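Bovport bar line moves to two-compartment bins

03/08/2020

Hastier has changed the way mixed bars are held between wrapping and boxing at its Bovport packing site. The open trays used until now have been withdrawn from the sorting benches and replaced by sheet-metal bins with sloping walls and a fixed ridge across the inside, giving two compartments of unequal size.

The bins were made by Gajdoš to a drawing supplied by the site. Plaston, which provided the earlier trays, continues to supply lids and outer crates, and that part of the contract is unchanged.

The aim is to cut the number of bars that come to rest on end in a corner or stacked against one another. In a flat tray with upright sides, a bar dropped near the edge tended to stay there, and had to be pulled out by hand before the tray could go forward. With sloping walls a bar should slide down to the floor of the bin, where it can be reached from above.

Two lengths of bar are handled at Bovport in the same shift. They are not separated before the bin stage, and a single bin may hold both at once. The larger front compartment takes bars awaiting sorting. The smaller rear compartment is kept for rejects, mainly bars with a split seal or a wrapper out of line, and is emptied at the end of each run.
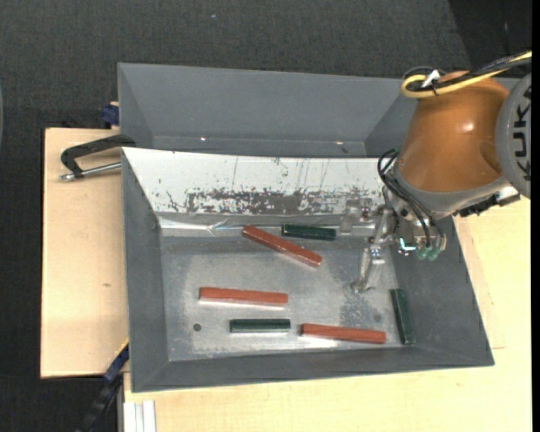

Reddish-brown and shorter dark green bars in the front compartment of one of the grey metal bins.

Magdalini Kokkinos, packing manager at the site, said the trial had been run on one bench with a load of 1,000 bars in the old trays and a further 1,000 in the new bins, using the same mix of lengths.

"We logged how many could be lifted first time with no need to shift them," she said. "It was 659 with the trays and 700 with the bins. That is a modest gain, but it was enough to go ahead, and we have not finished with the wall angle yet."

Most of the remaining faults were bars lying hard up against the foot of a wall. The short bars were the worse of the two in this respect. A shallower slope on the side walls has been asked for in the next batch, although this would make each bin wider at the rim and the benches have little width to spare.

The floor of the front compartment is left unpainted. A coating there was considered and turned down on the grounds that it would chip with daily use and leave flakes among the wrapped goods. Bare metal marks quickly, and the site accepts smears and scuffing on the floor of the compartment so long as there are no raised edges that could catch a wrapper. Reflections from the metal can make a short bar harder to pick out under the bench lamps, and lamp height is being looked at separately.

Thảo Thân, who is in charge of cleaning schedules at Bovport, has set a dry wipe between runs and a full wash once a shift – the same pattern as for the trays. The joint along the dividing ridge has been added to the inspection sheet.

The second batch of bins is due in September. Older trays in sound condition will be kept for storing cartons and will not return to the sorting benches.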